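The case for a switch per socket

Most extension leads are bought on price and cable length. I think the switching arrangement should come first. A strip with one master switch forces everything off together, so in practice it stays on, and the printer idles from September to spring.
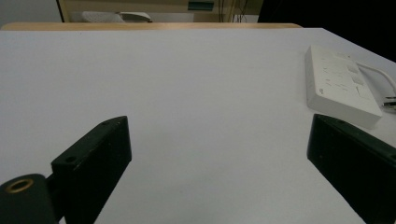

Opinion | Desk and Workshop | 11/15/25

A white strip on a white desk is easy to overlook, and so are its switches. The Grinmont office I worked in had 50 desks and a single-switch strip on each. Few were ever turned off at night.

Individual rockers fix this at small cost. Each one sits directly beneath its own socket, so there is no doubt about which plug it controls. 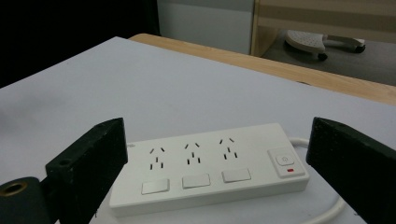
I would keep the master as well, set apart at one end, with a red indicator. Sellerent lists 6 models and only 2 have both. The rest should be withdrawn or relabelled as basic leads.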